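Housekeeping and Food Service, Unit 4: Cookware Materials and Heat

These notes go with the second session. Read them before the practical at the Pekbridge kitchen, and bring the blank record sheet with you.

Heat reaches food in a pot by conduction through the base and then by convection in the liquid. How evenly it gets there depends on the metal and on how thick the base is. Copper and aluminum pass heat quickly. Cast iron is slow to warm and slow to cool. Stainless steel is a poor conductor, so good steel pots usually have a layer of aluminum or copper bonded into or under the base.

Thin steel over a gas flame gets hot spots directly above the burner ring. Milk, custard and thick sauces catch there first. Stirring helps, and so does a lower flame, but a thicker base does more than either. 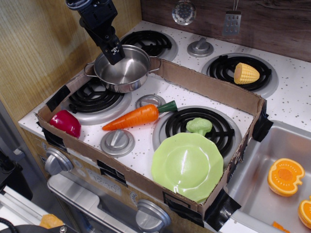 Handles are the second point to look at when choosing a pot. A single long handle suits small pans that are lifted and poured with one hand. Once a full pot is too heavy for that, two handles are safer. The stainless steel one in the picture has a looped metal handle on each side. Metal handles can go in the oven, but on the stove they may get too hot to touch — keep dry cloths within reach. A damp cloth lets the heat through much faster.

Cleaning. Let the pot cool before adding cold water, or a thin base may warp. White chalky marks come from hard water and lift off with diluted vinegar. Blue or yellow tints come from overheating and do no harm. Salt should go into water that is already boiling. Undissolved grains lying on the bottom can pit the steel.

Holding temperatures. For delicate sauces keep the liquid between 80 and 90 degrees Celsius and use a probe thermometer. Small bubbles at the edge are not a reliable guide.

For the practical, work in pairs. Heat the same amount of water in each of the test pans and note the temperature every minute for 8 minutes. Plot the results on one graph. Hand the sheets to Jana Brinkmann by 22nd March. Late sheets go to Shewit Tesfamariam in room 112.

Related handouts
Unit 3: Knives and Cutting Boards
Unit 5: Ovens and Dry Heat
Reading Care Labels on Kitchen Linen
Record Sheet for Unit 4 (blank)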